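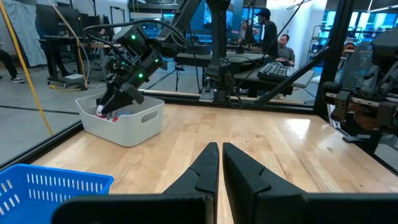
Nafula Shirima thinks the narrow fingers are a waste of money and that I like them because they look expensive. She told me so before I had my coat off. The wide ones, she says, have been picking things up since before I learned to spell "compliance," and they'll be picking things up after I've moved on to some other shiny part.

May 6, 2020

So that was the morning. I wrote her opinion in the log under "operator feedback," where it can keep the other ones company.

The Prallurau fingers are the tapered ones with the notch on the inner edge. The Saltiseo set is flat, wide and dull, and I will admit to this diary that it had a good morning. Cloth is where I expected to win. A thin tip gets down between the side of a bin and whatever is bunched up in there, and a wide one mostly pushes the bunch into the corner and leans on it. Well, the thin tip got down there all right. Then it pinched one layer so neatly that everything under it stayed home. The Saltiseo grabbed a rude fistful and left with it.

Nafula didn't say a word. She hummed.

I lowered the closing force from 100 to whatever the slider would give me without complaining, and after that the narrow pair behaved better on anything thin. Small hard things are another matter. I want to run the little flat gadgets and the cubes with both sets before I let anybody write a sentence with the word "recommend" in it.
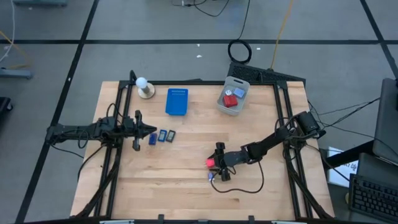 The cubes should be easy for either pair, so they'll tell me nothing, and I'll run them anyway. The flat ones are what I care about. Come in a hair too low and you're scraping the table, come in a hair too high and you close on air with great confidence – I have seen myself do both before lunch.

Peninah Urio wants the controller lag sorted out first. She says the left arm feels like it's thinking over an insult. I blamed the Kasprzak driver, she blamed my cable routing, and we each went off to prove it. Two hours later I had rerouted the cable. I am not writing down whether it helped.

Tomorrow: 5 runs per object per finger set, same start pose, and Nafula picks the order so she can't say I cheated.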